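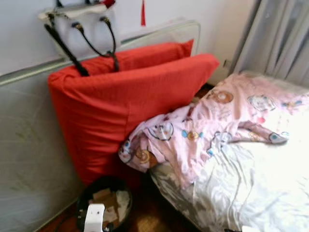 Red cushion, folded, standing next to the bed.

May 29, 2023
Workshop notebook, shelter and signaling gear

Second go at the Taltesum emergency bivy, after the arguments over the first one in April. Isamu Wada says I went into that test wanting it to fail. Maybe so. I tried to be fair this time and I still don't believe the label.

The claim is that it keeps a resting adult "comfortable through an unplanned night." No temperature given, no word on what the adult is wearing or lying on. Without those the sentence means nothing. A person in a wool sweater on a bed of dry spruce boughs and a person in a cotton shirt on wet rock are having very different nights.

Setup: two water jugs filled from the same kettle, wrapped in identical fleece, one inside the bivy and one inside a plain foil blanket taped into a tube. Both on the bench outside the back door, both on scrap foam. Thermometer probes through the caps. Started at dusk, read every hour until I got tired of it, six readings in all.

Result: the bivy jug stayed warmer, but the gap was small and it shrank as the night went on. By the last reading I could have put it down to the probes. I swapped the probes afterward in a pan of water and they do disagree with each other, so some of the gap is just that. Should have checked first. Writing it down so I check first next time.

A jug doesn't breathe or sweat. I want to see what happens to the inside of that shell after a real person has been in it a few hours. The first one I slept in left my sleeves damp, and damp sleeves at four in the morning matter more than anything on the package. Shota Yoshida thinks leaving the foot end open fixes most of it. He has not tried it. Neither have I.

Whistles. The Prakenine is loud, no complaint. The range printed on the card is another matter. I walked down the creek trail at Flomcombe while Isamu blew three blasts at a time from the parking lot. Lost it past the second bend, with the water running high. Up on the open ridge it carried much farther. So the printed distance may be true somewhere, on a still day, across a flat field, with a listener who knows when to listen. I would not plan around it. In brushy country near moving water I'd tell people to climb a little before they blow, if they can do it safely.

The pea-less one Shota likes is a bit shriller and seemed to cut through the creek better. "Seemed" is the right word. Only one listener, me, and I knew which whistle was coming. Needs doing blind.

Tsuji fire starter. Package says 100 lights. I am at 23 and the rod is more worn than I'd expect at less than a quarter of the way. Could be my scraping angle. Could be that whoever came up with that number was counting sparks. I keep going with the same tinder (birch bark shavings, kept in a jar) and mark each one on the tape. Failures get marked too, in the other column. Cold hands are the real test and I haven't done any with cold hands yet. Ice bucket, five minutes, then try it. Isamu can go first since he's the one who believes in it.

Argument at lunch about whether the kit list should drop the signal mirror. Isamu says nobody hits anything with it. I said that's a training problem, and then we went outside and I missed the water tank over and over before I got the flash on it. Leaving the mirror on the list, with a note that it has to be practiced. I'm less sure of this than I was before lunch.

To do
Check all probes against each other before any more warmth runs.
Repeat the jug test with the positions swapped, the left end of the bench gets wind off the alley.
Overnight in the bivy, foot end open. Shota has the idea so Shota gets the bag.
Blind whistle run at Flomcombe when the creek drops.
Write to Taltesum and ask what "comfortable" was measured with. Not expecting much back.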